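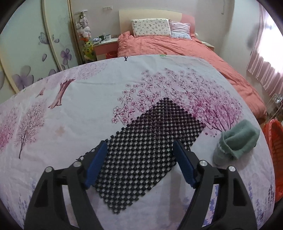
Data collectors wanted - hand-held gripper, at home, Garnville area

Posted August 19, 2023

Plamus is looking for people to show everyday tasks with a hand-held gripper. Bedrooms, kitchens, laundry corners, whatever you have. You do the task, the gripper records it, the Samis team turns it into training runs for the arm. No robot experience needed.

What you'd be doing
- picking up small stuff and putting it down again: hair clips, hand cream, mats, folded cloths
- 30 takes per task, then swap the objects around and go again
- slow, steady hands. fingers fully open before you go in
- uploading at the end of each session (we give you the login)
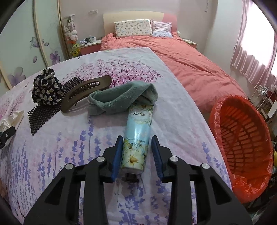 What we need from you
- 18 or over, living in or near Garnville
- a table or bed you can work over, good daylight or a decent lamp
- OK with your room being in the recordings. Put away mail, family photos, anything with a name on it
- able to hold the tool for 70 minutes, breaks are fine

Pay
$1765 for the full set, paid in two parts. Half after the first batch is checked, half at the end. Gripper is on loan, has to come back with all it's pads and screws.

How to apply
Send a short note to the Rizk desk at Plamus, ref 3808. Say wich rooms you can use and what hours. Did a round with us in June? You can apply again, just put that in the note.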